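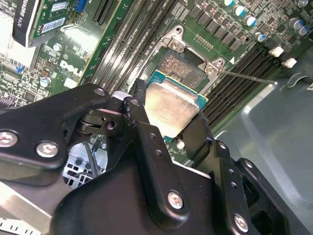 Stillholm Community Tech Club – Hardware Help Board

Thread: Old office desktops, upgrade the processor or leave it alone?

pinecone_dad
The club got a batch of retired desktops from the Janberg office when they moved out in September. Most run fine for email and the library catalog, but they are slow as soon as you open a few browser tabs. I can get used processors one step up for very little money. Is it worth doing, or am I wasting evenings? Budget for the whole batch is $200.

marlow77
Leave the processor. Check what drive is in there first. If it's a spinning hard disk, put that $200 into solid state drives and you'll think you have new computers.

pinecone_dad
They already have SSDs. Janberg had them swapped before we got them. Memory is 8 GB in most of them, 4 in a few.

marlow77
Then memory in the 4 GB ones. Same answer, different part.

gridlock_b
I don't agree with that. I did processor swaps on 3 machines like this for my sister's shop in Stistby and the difference was easy to notice, mainly on video calls. Going from two cores to four matters now in a way it didn't when these were built. Memory won't fix a call that stutters because the CPU is pegged.

Before you order anything, look up the supported list for your exact board. Same socket does not mean same support. And update the BIOS with the old chip still in, or you may get a black screen and a fan at full speed.

quietfan
Seconding the BIOS part. Also check the cooler. Some of the small office cases came with a cooler rated for the lower wattage chips only.

pinecone_dad
Thanks. What about Dell boards, anything special? I've only built my own PCs from regular parts.

gridlock_b
The power connector on some of them is not the standard one, but that only matters if you change the supply. For the CPU it's the usual job. Lift the lever, match the corner triangle, lower the chip straight down and don't slide it. If it doesn't sit flat, pick it up and look again. No pushing.

Clean the old paste off the cooler with isopropyl and a coffee filter. Paper towels leave lint.

oldtimer_ks
I'd skip all of this. Used chips come with no warranty, you'll spend two evenings per batch, and the machines are still old at the end. Put the money toward one decent refurb and keep the rest for parts.

gridlock_b
One refurb doesn't help when people are waiting for a seat on club night.

oldtimer_ks
Fair, I didn't know it was for the open sessions. I still wouldn't buy chips from a random auction.

quietfan
Hong has a shelf of tested pulls and will take back a dead one within 2 weeks. Not the cheapest, but you can bring the board model and they'll look it up for you.

pinecone_dad
OK. Plan is memory for the 4 GB machines first – then a pair of processors from Hong to try before I do the others. I'll run the same video call on one old and one upgraded and post what I see.

marlow77
Good plan. Write down the BIOS versions too, people will ask.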